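The Gremstead Decision, or How I Stopped Trusting Open Scoring
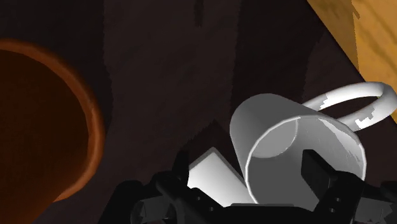

GREMSTEAD, 6/2/26

I paid $50 to stand at the back of a converted ice rink and watch Ramiro Soler get a unanimous decision over Abilio Alcaraz, and I have been arguing with people ever since. My brother-in-law says I'm biased because I picked Alcaraz. Fine. I picked him to lose by stoppage in the eighth, so if I have a bias it didn't do him any favors.

The announced crowd was 3,851. I've been in that building when it was full and this wasn't it, but promoters have been counting the guys who park the cars since before I was born, so let it go.

What I can't let go is the scoring. The selling point of the night was that the judges' cards would be read out after the fourth and eighth rounds. Open scoring, they call it. The idea is that if everybody can see the cards as they build up, nobody can get robbed at the end. I've heard this pitch for years from people who mostly have something to sell, and I'd like one of them to explain the last four rounds on Saturday's kind of logic, where the guy who knows he's ahead has no reason to fight.

Because that's what we got. After eight, Soler was up on all three cards, two of them by margins I couldn't find with a flashlight. His trainer, Julián Sarmiento, heard the numbers, said something in his ear, and Soler got on his bicycle. He jabbed, he held, he walked in circles. Alcaraz needed a knockout and swung like it, and he missed plenty, which I'll admit. He also landed the only punches of the eleventh that made a noise.

I had it 115-113 Alcaraz. Nerea Rivas, who used to box amateur in Pelumham and has a better eye than me, had it a draw. Her father Eusebio had Soler by a point and thought the judges were still drunk. So three people, three different cards, and we all agreed that 118-110 was garbage.

The official line is that the judges reward "clean, effective work." I'd love to see some. Soler's best punch is a jab to the shoulder. People keep telling me he controls distance. A man backing out of a room controls distance too.

Now there's talk of a rematch at the Garrido, which holds 2,000 if you count the balcony. The same promoter says it'll be "settled once and for all." With the same open cards, and I'd bet the same kind of judges. Ringside is going for $200. For that money I'd want Alcaraz to get a copy of the cards before the first bell so he can plan his evening.

Would I go? Probably, if Nerea drives. I've said I was done with this sport after at least three other decisions, including that mess in Jolitholm with the point deduction, and I was back in a folding chair within the month every time. But I'm not paying ringside, and I don't want to hear the word transparency from anybody holding a microphone.

If you scored it for Soler, tell me which rounds. Number them. "He was slicker" isn't a round.

14 comments | 6 shares

Contact | © 2026 | Back to top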